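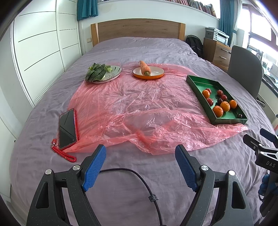 Muss man Bettlaken eigentlich bügeln?

Für den Schlaf und für den Stoff ist es nicht nötig, ein sauber getrocknetes Laken kann ungebügelt aufs Bett. Glatter und etwas kühler fühlt sich ein gebügeltes Laken trotzdem an, vor allem bei Leinen und bei fester Baumwolle.

Forum Haus & Wäsche > Textilpflege
Thema: Laken immer knittrig, bügeln oder lassen?
Eröffnet am 16. Dezember 2022

Fliedertante
Guten Abend in die Runde! Ich lese hier schon eine ganze Weile mit und habe mir bei euch schon so manchen Trick abgeschaut (die Gallseife am Hemdkragen, herrlich!), aber nun muss ich doch einmal selbst fragen. Wir haben uns im Herbst neue Laken gegönnt, die von Lidier, Baumwolle, im Geschäft lagen sie so schön glatt im Karton, dass ich gleich zugegriffen habe. 132 Euro für den ganzen Satz, das ist für uns viel Geld. Nach der ersten Wäsche sahen sie aus, als hätte jemand sie eine Woche lang in der Faust gehalten. Ich habe sie dann gebügelt, den halben Nachmittag stand ich da, und nach einer Nacht war davon nichts mehr zu sehen.

Meine Mutter hat alles gemangelt, auch die Geschirrtücher, und ein bisschen schlechtes Gewissen habe ich wohl deshalb. Mein Mann findet, ich soll es lassen. Wie haltet ihr das? Und gibt es etwas, das man schon beim Waschen besser machen kann?

Liebe Grüße von der Fliedertante

Mangelwurz
Liebe Fliedertante, willkommen! Dein Mann hat recht, auch wenn man das Männern ja nicht zu oft sagen soll. Ich bügle seit Jahren keine Laken mehr und habe noch keine Minute davon vermisst. Bezüge ja, weil man die sieht, aber das Laken liegt unter der Decke.

Was bei mir wirklich etwas gebracht hat, ist die Trommel. Früher habe ich sie vollgestopft bis an den Rand, weil ich dachte, das sei sparsam. Wenn das Laken keinen Platz hat, wickelt es sich um alles andere herum und kommt als Wurst heraus. Seit ich es mit ein paar Handtüchern wasche und sonst mit nichts, ist es viel besser. Und dann sofort herausholen, wenn die Maschine fertig ist! Meine piept immer, wenn ich gerade am Telefon bin, und jede halbe Stunde in der Trommel sieht man später.

Kalterbach
Ich muss da mal freundlich widersprechen. Ein gebügeltes Laken ist etwas völlig anderes als ein ungebügeltes, das merkt man, sobald man sich hinlegt. Ich habe lange in einer Hotelwäscherei gearbeitet und bin vielleicht verdorben, aber auf einem krumpeligen Laken schlafe ich schlecht. Es muss ja nicht das ganze Tuch sein. Bei den Laken ohne Gummi bügle ich nur die obere Hälfte und den Umschlag, der Rest verschwindet unter der Matratze oder unter den Füßen. Das geht schnell.

Wichtig ist, dass es noch feucht ist. Wer ein knochentrockenes Baumwolllaken bügelt, der ärgert sich nur. Entweder rechtzeitig von der Leine nehmen oder mit der Blumenspritze einsprühen, zusammenrollen und eine Weile liegen lassen. So haben wir es schon in der Lehre gelernt, und besser wird es auch mit der teuersten Dampfstation nicht.

Fliedertante
Oh, das ging ja schnell, danke euch beiden! Das mit der vollen Trommel ist mir jetzt ein bisschen unangenehm, denn genau so mache ich es. Laken, Bezüge, Schlafanzüge, alles zusammen hinein und Tür zu. Und ich wasche bei 90 Grad, weil ich das von zu Hause so kenne. Ist das zu heiß?

Zwirnsfaden
Meistens ja. Auf dem Etikett steht ja, was der Stoff verträgt, und bei farbigen Laken ist das oft deutlich weniger. Kochwäsche brauchst du im normalen Alltag nicht, höchstens wenn jemand richtig krank war und der Stoff es mitmacht. Zarte Farben werden davon mit der Zeit grau und die Gummizüge mürbe. Ich hatte mal ein wunderschönes Laken in Altrosa, das habe ich auf diese Weise in einem Winter zum Putzlappen gewaschen – darüber ärgere ich mich heute noch.

Schau außerdem auf die Drehzahl beim Schleudern. Voll geschleudert trocknet zwar schneller, drückt aber die Falten richtig hinein. Meine Maschine kann 400 als niedrigste Stufe, die nehme ich für Leinen, wenn draußen Wind geht. Dann tropft es zwar ordentlich von der Leine, aber das Gewicht zieht das Tuch von selbst glatt. In der Wohnung würde ich das freilich nicht machen, da hast du hinterher einen See auf dem Parkett.

Mangelwurz
@Kalterbach: Die obere Hälfte bügeln, das lasse ich gelten, das ist ein ehrlicher Kompromiss. Aber was machst du bei Spannbettlaken? Da sitze ich regelmäßig mit den Gummiecken da und weiß nicht, wo vorne und hinten ist.

Kalterbach
Spannbettlaken bügle ich tatsächlich nicht, die ziehe ich leicht feucht auf. Also wirklich nur leicht, so dass man die Feuchte gerade noch ahnt, und morgens, damit bis zum Abend alles durchgetrocknet ist. Fenster auf, Bettdecke weglassen. Durch die Spannung zieht sich das meiste glatt.

Dünenhafer
Da stellen sich mir die Nackenhaare auf, entschuldige bitte! Ein feuchtes Laken auf die Matratze? Im Sommer mag das angehen, aber wir wohnen in einem Altbau mit dicken kalten Wänden, und wir hatten schon einmal Stockflecken an der Matratzenunterseite. Seitdem kommt bei uns nichts aufs Bett, was nicht völlig trocken ist. Ich würde das niemandem raten, schon gar nicht im Dezember.

Kalterbach
Mit Stockflecken ist nicht zu spaßen, das stimmt. Bei mir ist das Schlafzimmer trocken und sonnig, da ging es immer gut. In einem feuchten Altbau würde ich es auch bleiben lassen. Ich nehme den Tipp also zur Hälfte zurück.

Dünenhafer
Angenommen :-)

Dann noch etwas Eigenes von mir, damit ich nicht bloß meckere. Ich ziehe das Laken nach der Wäsche zu zweit. Meine Tochter nimmt die eine Seite, ich die andere, dann schräg über die Ecken ziehen, erst die eine Diagonale, dann die andere, und ordentlich ausschlagen. Das haben wir früher auf dem Hof so gemacht, und es war immer ein großes Gelächter dabei, weil eine von uns grundsätzlich losgelassen hat. Danach über die Leine, Saum auf Saum, und Klammern nur am Rand. Gebügelt wird bei uns seitdem nichts mehr, nur das gute Tischtuch an Ostern, also meistens im April.

Lavendelsack
Darf ich mich noch einmischen? Ich finde, es wird viel zu wenig über den Stoff geredet. Glatt gewebte Baumwolle knittert nun mal. Satin weniger, Jersey fast gar nicht, dafür leiert Jersey irgendwann aus. Wer es gern faltenfrei hat und nicht bügeln mag, sollte beim Kauf auf Jersey oder Seersucker schauen. Ich habe drei Laken von Retamal, Jersey, die kommen aus dem Trockner und sehen ordentlich aus. Das Bügeleisen habe ich inzwischen in den Keller geräumt.

Bügelzusätze würde ich übrigens weglassen. Ich hatte eine Zeit lang das Staris Sprühzeug in Gebrauch, es roch nach einem ganzen Friseursalon, und am Eisen blieb ein klebriger Film.

Zwirnsfaden
Das Staris nehme ich seit Jahren und bei mir klebt nichts! Vielleicht zu viel gesprüht oder das Eisen zu heiß? Ein feiner Nebel aus einiger Entfernung, kurz einziehen lassen, dann bügeln. Über den Duft kann man streiten, da bin ich bei dir.

Und Jersey, ach, ich weiß nicht. Darauf schwitze ich wie im Hochsommer. Lieber Falten und dafür kühl.

Fliedertante
Ihr Lieben, ich habe alles mit Kaffee und Zettel gelesen. Heute habe ich die Laken allein mit zwei Handtüchern gewaschen, weniger heiß, weniger geschleudert, und gleich herausgeholt. Mein Mann musste mit ziehen und hat, wie bei Dünenhafer, natürlich losgelassen. Jetzt hängen sie über der Leine im Trockenraum und sehen schon viel friedlicher aus als sonst. Glatt wie im Karton sind sie nicht, aber damit kann ich leben.

Ob ich die obere Hälfte noch bügle, entscheide ich morgen. Eine Frage hätte ich aber noch: Legt ihr die Laken gefaltet in den Schrank oder rollt ihr sie?

Mangelwurz
Falten, und zwar mit den Gummiecken ineinander gesteckt. Wenn du magst, schreibe ich dir morgen in Ruhe auf, wie ich das mache, heute fallen mir die Augen zu. Gute Nacht zusammen!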